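Skudus hand-held gripper: set-up guide
Part 2 – Recording your first demonstrations

If you've got this far, the gripper is charged, the camera is mounted and the Traltmont software is open on your laptop. Good! This part is the fun bit, where you do a job by hand and the arm later has a go at copying you. I've taught a fair few people on the Ojeda bench arm now and most of them rush it, so put the kettle on first.

Before you start

1. Pick one small job. Moving a cup from one side of the table to the other is plenty.
2. Clear a patch of table big enough for the job, with a bit of room to spare. You don't need to strip the whole table.
3. Check the light. A window or lamp straight in front of you can leave a bright smear across a shiny top, and you may want to turn the table or draw a blind.
4. Squeeze the trigger all the way and let go, 2 times. The width reading on the laptop should drop to zero and come back up.

Note: if the reading sticks, go back to Part 1 and redo the finger calibration. Don't carry on and hope (I have, and I lost an afternoon of recordings to it).

Caution: keep your other hand away from the fingers while you squeeze. They don't look like much but they do pinch.

Recording

5. Hold the gripper in your stronger hand, fingers open, and bring it to your starting spot.
6. Press the side button once. The laptop beeps and the clock starts running.
7. Wait a second, then do the job at a calm, steady pace – slower than you would with your bare hand, but don't creep.
8. Let go of the object fully before you back away.
9. Press the side button again to stop.
10. Put everything back, shift the object a little from where it was last time, and go again.

For a job this size I'd aim for 33 good recordings. That takes me around 7 minutes per handful once I'm in the swing of it, with the resets being the slow part. Have a break when your wrist complains.

Note: a fumble is fine to keep if you recovered and finished the job. If you dropped the thing on the floor, bin that recording and do another.

Checking the view

11. Open any recording and step to the start. You want both fingers showing at the bottom with a good stretch of table in the gap. A bit of something else creeping into a top corner, like the yellow bit with the red edge here, can stay.
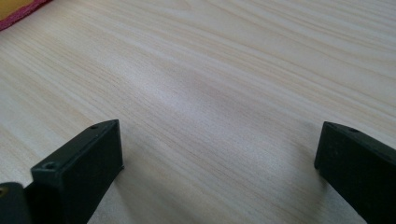
Troubleshooting

One finger is missing from the view: the camera has twisted on its mount. Loosen the collar, straighten it up and record a short test before you do any more.

The gap looks lopsided: check that both fingers are pushed fully home and their screws are snug. Snug will do, please don't lean on the screwdriver.

The software says "tracking lost": you've probably moved too fast, or the table is very plain and the camera has little to follow. Slow down first. If that doesn't help, lay a patterned mat near the edge of the work area and leave it there for the whole set.

The upload to Bramach stalls: leave the laptop awake and try again. Your recordings stay on the laptop until you delete them yourself.

Part 3 covers training and the first run on the arm.

Guide last updated March 2024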